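# The Plate in the Middle

My grandmother kept one plate for visitors and another for people who had stopped being visitors, and it took me most of my childhood to understand that the second was the better one to be given. The first had a gold rim and came out of a cabinet. The second was chipped and lived by the sink, and if she handed it to you without asking whether you were hungry, you were family, whatever your surname happened to be.

I have been thinking about her plates a good deal this summer, while going back and forth to Lerham to write about shared suppers. Lerham is a small town with a long high street and a very steep hill at the end of it, and on the first Friday of every month a fair number of its residents carry a covered dish up that hill to the old Sunday school. There's no menu and no sign-up sheet. You bring what you bring, and one month in May it was almost entirely potatoes (potato salad, potato pie, a tray of roast potatoes with rosemary, and something grated and fried which I went back for more than once).

"That was a very good month," says Vesna Stojanovska, who started the suppers with a neighbour and a borrowed tea urn. "People still bring it up. If we'd planned it we'd have had a sensible amount of lettuce, and who would remember that?" 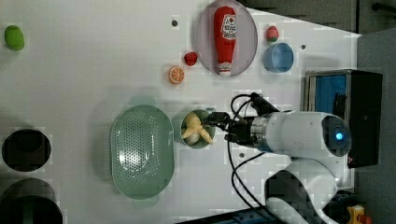
She grew up in a house where the door was left on the latch at mealtimes, and when she moved to Lerham she found the closed doors harder to get used to than the rain. People were kind to her, she says, but they were kind on the pavement. They would stand talking for half an hour with their shopping growing heavy and never think of going indoors. So she asked six of them to supper, all at once, before she could lose her nerve, and had to borrow chairs from two of the guests.

I know that pavement kindness very well, because I'm guilty of it. I have lived on my own road for years and could tell you which of my neighbours has a bad hip and which is cross about the bins, but I'd be hard pressed to say what any of them has for tea. It seems an odd thing not to know. My grandmother could have told you who took sugar in every house as far as the chapel, and who said they didn't and then helped themselves.

The custom of eating in a crowd never quite went away in these parts, to be fair to us. Over in Vatcombe they will still show you the long room where the village ate together in 1944, everybody's rations going into one pot, and where the harvest supper is held now. The benches are dreadful. I sat on one for an entire evening and could feel it the next morning, but there's something about a bench that a chair can't manage. You have to shuffle up. You have to say sorry to the person next to you every time you reach for the bread, and after the third sorry you may as well ask their name.

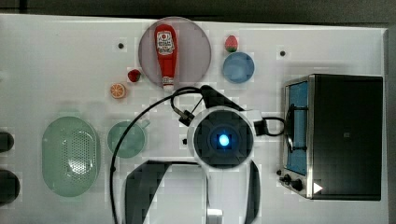

*Ketchup on a plate, with a strawberry and an orange slice for company.*

It was on the Vatcombe bench that I met Mirsad Shehu, a retired bus driver with firm opinions about soup. He comes across from Lerham for the harvest supper and goes to Vesna's Fridays as well, and he had brought a pan of bean soup wrapped in a bath towel and wedged upright in a washing-up bowl for the journey. He lifted the lid to let me smell it and then put it straight back on, as it wasn't time yet.

We talked for a long while about what makes a dish travel well. Soup does if you're careful round corners. Anything with pastry is better carried on a lap than put in a boot, and trifle should never be attempted by anybody who lives up a hill. Mirsad thinks the best thing to bring is whatever you'd be a little embarrassed to serve at a proper dinner, by which he means the stuff you eat on a Tuesday with the radio on. He once brought 2 loaves of fried bread and went home with an empty tin and three requests for the method. (It is bread, he told them, and you fry it.)
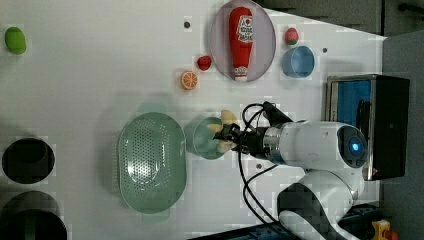 I found this a great relief, I must say. For my own first Lerham supper I had spent an entire afternoon on a tart out of a book, with a lattice top that needed a ruler, and I carried it up that hill as if it might go off. It was eaten politely. The following month I was late and flustered and took cheese on toast, cut into fingers and kept warm in foil, and it had gone before I'd got my coat off.

There is a cat at the suppers too, I ought to mention, a broad grey creature called Tosh who belongs to the house next door and arrives whenever the fish does. He has his own saucer on the windowsill. A small boy asked me very seriously whether Tosh had brought a dish, and I had to admit that I hadn't seen one.

What the suppers don't have is speeches. Vesna was firm about this from the start. Somebody offered to say a few words at the first anniversary and was given a tea towel instead, and he has dried up every month since and seems very happy doing it. The washing-up is where the proper talk goes on in any case. I heard about a divorce, a new knee and a disputed hedge in the time it took to get through the glasses, and was asked my own news so gently that I'd told most of it before I noticed.
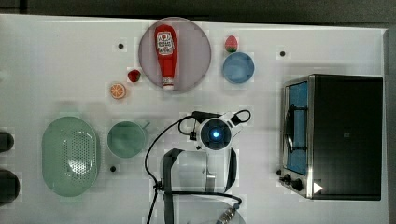 The newest arrival is a monthly table called Porkotis, named after a joke between Vesna and her sister that neither of them will explain. It's meant for people who find the big room too loud. It meets in the little kitchen at the back, with the door propped open so that you can drift out into the noise if you change your mind, and there's only one pan on the go at a time. I had a bowl of rice and peas there next to a woman who didn't speak until the pudding, and then told me a wonderful long story about losing a shoe at Crewe station.

If you'd like to go along, the suppers begin when the urn boils, and you should bring a fork, as they are always short of forks. I'll be there with more cheese on toast, and Mirsad has promised the bean soup again, provided somebody else drives so he can keep both hands on the bowl.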